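**Fleury night classes: anyone else signed up for Anatomy for Beginners?**

**brorgate_bee:** I did my first one Sunday and I'm still buzzing! Four hours, one coffee break, and I could have stayed for more. Our teacher is Odette Brunet and she draws everything on the board by hand (in color!) while she talks.
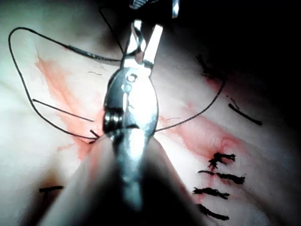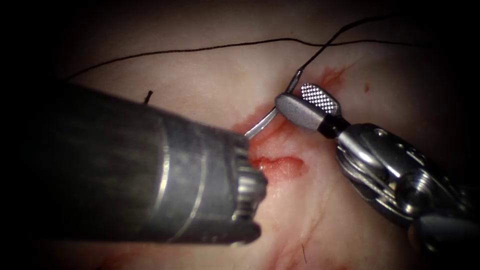

*Instrument jaws up close, then the incision with the fine reddish lines across the tissue*

**tollhouse9:** Jealous. Is it still $449? That's steep for a night class.

**brorgate_bee:** Yep, 449, but you get the workbook and over 50 hours of class. I think it's a steal.

**M_Pruitt:** Have to disagree. I took it in July and the workbook is thin. Get the Colette Guérin one from the library and skip the course.

**tollhouse9:** The Guérin book is great but I fell asleep on chapter nine twice. I need a person in the room.

**M_Pruitt:** Fair. Odette is a good teacher, I'll give you that. Still too much money.

**brorgate_bee:** Bones next week!! Does anyone have a good trick for the wrist ones? I keep mixing them up.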